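About Drurkach

Drurkach is an independent practice advising on competition law, merger review and the regulation of consumer markets. The firm was founded by Eluned Gwynne and Iñaki Gallardo, who had worked together on supply chain inquiries in the grocery sector and wished to offer the same standard of advice to smaller producers and regional retailers. It now has 22 professional staff in 3 offices.

Our Work

The practice represents companies that are parties to an inquiry, as well as third parties whose business may be affected by its outcome. We prepare written submissions, attend hearings with clients and advise on the terms of undertakings offered to a regulator. Where a merger must be notified in more than one country, the filings are coordinated by a single partner from first contact to final decision.

Much of our work concerns the relationship between large buyers and their suppliers. Retrospective changes to payment terms, exclusive supply agreements and the sharing of promotional costs are matters on which we advise every week. We also maintain a library of 700 published decisions, indexed by market and by remedy, to which clients have access on request. 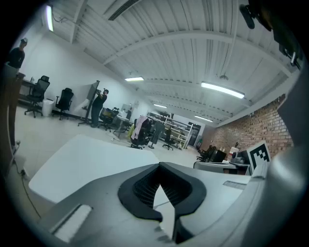 White tabletop and gray gripper with a black finger pad.

Our People

Guadalupe Magaña leads the merger group and is responsible for all multi-country filings. Nia Morris heads the economics team, which prepares market definition studies and reviews the evidence put forward by other parties. Carys Phillips is in charge of compliance training – a service introduced at the request of trade associations and now offered to individual companies as well.

New associates spend their first 12 months divided between the legal and economics teams. Applications for the program open each April.

Standards and Independence

Drurkach does not act for both sides of a supply dispute, and a conflict check is completed before any new matter is accepted. Fees are agreed in writing at the outset. Complaints are considered by a partner who has had no part in the matter concerned, and a written reply is given.

Page last reviewed 5 December 2025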